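1 February 2026

Slept badly, up at six, boiler making the noise again. Writing this fast before the bread comes out.
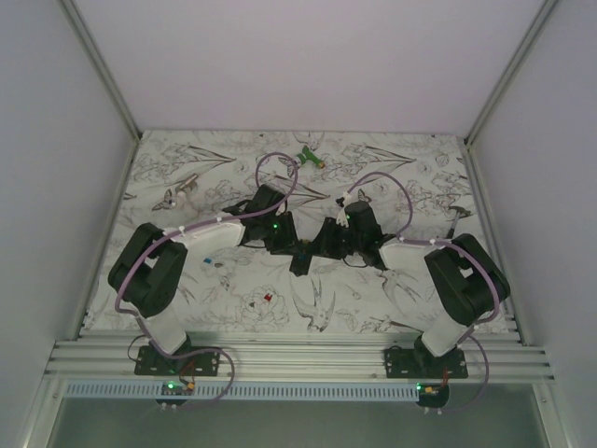

Flowers, leaves and birds on the paper. Want something like it for the hall.

So - the hall. Three weeks I've been going back and forth and the walls are still the color of old teeth. Went over to Foltgate yesterday for samples, came home with two and a headache. One is a gray stripe, too much like a bank. The other has ferns on it and I like it but it's dear. Worked it out at the kitchen table, paper plus paste plus a new brush, and it's more than I spent on the whole bathroom. Could do just the one wall. Everybody does just the one wall. Hm.

Bus back was packed. Stood all the way with the rolls under my arm and a man's umbrella dripping in my shoe.

Other news. The Akura has gone over 3000 miles since I bought it and the rattle is back, left side, only when it's cold. Garage said 200 to look at it. To look at it! Told them I'd think. Will put a blanket in the trunk and turn the radio up till spring.

My sister called, long one. She wants everybody in Plarau for June, the same house as last time with the steep stairs and the plum trees. I said yes before I'd thought. Then lay awake over it, who gets the back bedroom, what to do about the dog. Mom won't manage those stairs now, somebody has to say so and I suppose it'll be me. Must look at trains. Must not leave it till May like last year when we ended up changing at Murín with all the bags and the café shut.

Did finally clear the closet under the stairs. Found: the good scissors, one roller skate, a box of Christmas cards I wrote and never mailed (stamps still on them, peeled a few off). Threw out the curtains. Kept the curtain rings, no idea why.

Soup for lunch, leek, too salty. Ate it anyway. Walked down to the river after, water very high and brown, a whole branch going past with a gull sitting on it. Hands froze. Should of taken the thick gloves.

Reading - page 512 and still nobody has left the island. I skip the bits about ships. Want to finish it before it's due back, already paid one fine on it.

To do tommorow: dentist, call about boiler, stamps, lightbulb for the landing, measure the hall properly this time and WRITE IT DOWN. Decide on ferns.

Bread's out. Flat on one side, smells good. Going to have the end while it's hot.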